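닫히지 않는 손, 틀리지 않은 숫자
웨라스턴 작업실에서 일어난 데이터 고장을 따라가며

지난 7월, 기스브리지(Gisbridge)의 연구팀은 이상한 기록을 발견했습니다. 손에 쥐는 그리퍼로 사람이 천을 접고, 그 동작을 로봇에게 가르치는 작업이었습니다. 그날까지 모은 기록은 1213개였습니다. 그런데 학습을 마친 로봇은 천 앞까지 잘 가서, 손가락을 조금만 오므리고 그대로 위로 올라갔습니다. 천은 침대 위에 남았습니다.

처음에 팀은 로봇의 모터를 의심했습니다. 모터를 바꾸고 케이블도 바꾸었지만 결과는 같았습니다. 그 다음에 사람이 만든 기록을 하나씩 다시 보았습니다. 영상 속의 손가락과 파일에 적힌 손가락 간격이 서로 맞지 않았습니다. 파란 패드가 벌어져 있는 순간에는 숫자도 맞았습니다. 문제는 닫는 쪽에 있었습니다.

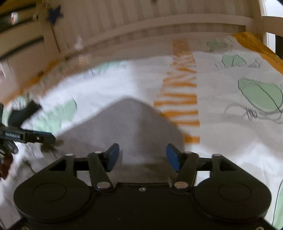
라빈드란 카이말은 벌어진 상태만 확인하는 검사는 검사가 아니라고 말했습니다. 열 때 맞는 센서가 닫을 때도 맞는다고 믿은 것이 첫 번째 실수였고, 그 실수는 기계가 한 것이 아니라고 했습니다. 그는 자기 팀에서도 같은 일을 겪었고, 그때 한 달 동안의 기록을 버렸다고 덧붙였습니다.

원인은 작은 나사 하나였습니다. 간격을 재는 센서의 축이 본체 안에서 조금씩 풀려 있었고, 손가락에 힘이 들어갈 때만 축이 미끄러졌습니다. 빈손으로 열고 닫으면 숫자는 정상입니다. 두꺼운 천을 꽉 물면 손가락은 거의 닫혔는데 파일에는 반쯤 열린 것으로 남습니다. 로봇은 그 숫자를 정직하게 배웠습니다. 그래서 천을 잡지 않고 살짝 건드리는 동작이 정답이 되었습니다.

왜 늦게 알았는지 물었을 때, 장비를 관리하는 보리스 하블리체크는 잠시 생각한 다음에 대답했습니다. "아침 점검표에는 여는 항목과 닫는 항목이 다 있었습니다. 다만 아무것도 물리지 않고 했습니다. 제가 그 표를 만들었으니까 제 책임도 있습니다." 점검표는 플렐론(Flelon)이라는 내부 프로그램 안에 있고, 모두 초록색이면 작업을 시작할 수 있습니다. 문제의 기간에 이 표는 매일 초록색이었습니다.

팀은 기록 1213개를 모두 다시 검사했습니다. 영상에서 패드 사이의 거리를 따로 계산하고 파일의 숫자와 비교하는 방법입니다. 천을 무는 구간에서 차이가 큰 기록이 288개 나왔고, 그것은 학습에서 뺐습니다.
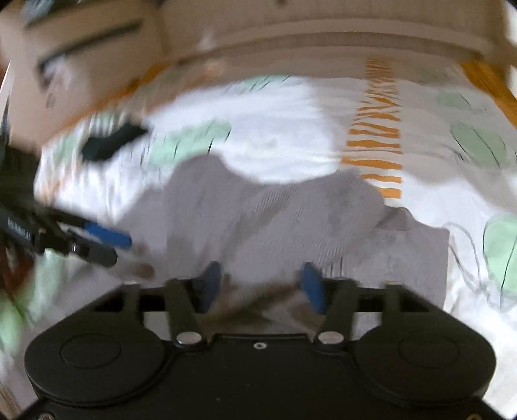
천이라는 재료는 이런 고장을 숨기기 쉽다고 저는 생각합니다. 딱딱한 상자라면 손가락이 어디에서 멈추는지 분명하지만, 천은 눌리고 접히고 두께가 계속 바뀝니다. 영상으로 계산하는 방법에도 약한 점이 있습니다. 손이 빨리 움직이면 회색 천의 주름이 비스듬한 줄처럼 번지고, 왼쪽에서 들어온 그리퍼도 흐려집니다. 두 패드가 천 아래쪽에 닿아 있는 것은 알 수 있어도, 얼마나 세게 물었는지는 이런 장면만으로 정하기 어렵습니다. 그래서 팀은 흐린 구간은 사람이 직접 보고 판단하기로 했습니다.

지금 점검 방법은 달라졌습니다. 작업 전에 두께를 아는 천 조각을 물리고, 그때의 간격을 기록합니다. 작업이 끝난 뒤에도 같은 조각으로 한 번 더 합니다. 두 숫자가 다르면 그 사이의 기록은 모두 보류입니다. 나사에는 풀림 방지제를 바르고, 머리에 흰 선을 그어 돌아간 것을 눈으로 볼 수 있게 했습니다.

남은 기록으로 다시 가르친 로봇은 천을 물고 들어 올립니다. 가끔 한 겹을 놓치는 일이 있는데, 이것이 같은 고장의 흔적인지 천 접기가 원래 어려운 것인지 팀 안에서도 의견이 다릅니다. 하블리체크는 센서 축을 처음부터 다시 설계하고 싶어 하고, 새 축의 도면은 지금 그의 책상 위에서 세 번째 수정을 받고 있습니다.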